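Home News Cloud Developers Interviews Newsletter

Borkgate opens up its build service – a chat with Sushil Khurana

Caught Sushil Khurana between two calls, late afternoon, coffee going cold on his end. He runs the platform side at Borkgate, the small hosting company that just put its build service, Stindulside, into public beta. He talks fast. I type slower, so a few of these quotes are trimmed.

First question, the obvious one. Why another build service?

"Our customers kept building on their laptops and uploading whatever came out," he says. "Then it broke, and they called us. We got tired of the phone."

So Stindulside started as an internal tool, two people on it, no budget. Push your code, it works out the language, builds it, runs the tests, hands over a package that can be hosted anywhere. Anywhere is the word he keeps coming back to. Packages aren't locked to Borkgate servers, and he says they won't be.

"I've been the customer who couldn't leave. I hated it."

The private trial ran with 42 teams. Most were small shops, a few agencies, one bank he won't name. Python and Java worked from day one. Ruby took longer. PHP is in there but he calls it "a bit rough still", mostly because of how people store their settings.

Build times came up a lot in the trial, he says. The first version took forever – one team complained that a full build ate 40 minutes, and they were right to complain. Caching fixed most of that. Now the same project finishes in six, if nothing big has changed since the last run.

"Caching is boring work. Bent did it over the winter and I don't think he saw daylight."

Bent is Bent Bjarnason, who wrote the cache layer pretty much alone and is now writing the docs for it. The docs are not done. Khurana is upfront about this. Expect gaps, expect pages that say one thing while the tool does another. Send them a note if you find one, they do read them.
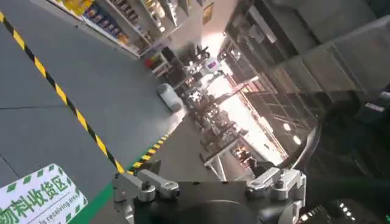
Pricing, and who pays for what

Free for public projects. For private ones it's up to 75 builds a month at no charge, then a flat fee per team. Not per seat, which he is firm on.

"Per seat means people share logins. Then your audit log is a joke. Harvey and I argued over that one for weeks."

Harvey Chisholm handles the money side. He wanted per seat. He lost, or came around, depends who you ask. Khurana laughs and then asks me to put "came around".

What about the bigger players, I ask. Couldn't one of them copy this in a month?

"Sure. Some of it's already out there. We're not going to win on a feature list." What he's betting on is support. Real answers from the people who wrote teh thing. Tane Henare leads that group, and for the beta every ticket goes to a developer first. I ask if that can last. Long pause.

"Not at this size, no. Ask me again in January."

Next on the list is a command line tool, called Sundalmont for now, though the name might change. It lets you run a build locally with the same rules as the hosted one, so there's no surprise when you push. A rough version is already being used in house. Windows support is behind, he needs another person for that and is hiring.

Last thing, security. Each build gets its own throwaway machine, nothing carried over apart from the cache, and the cache is seperate for each team. An outside review is booked. He'll publish the results, he says, including the bad parts.

Then his other call starts ringing and he has to go.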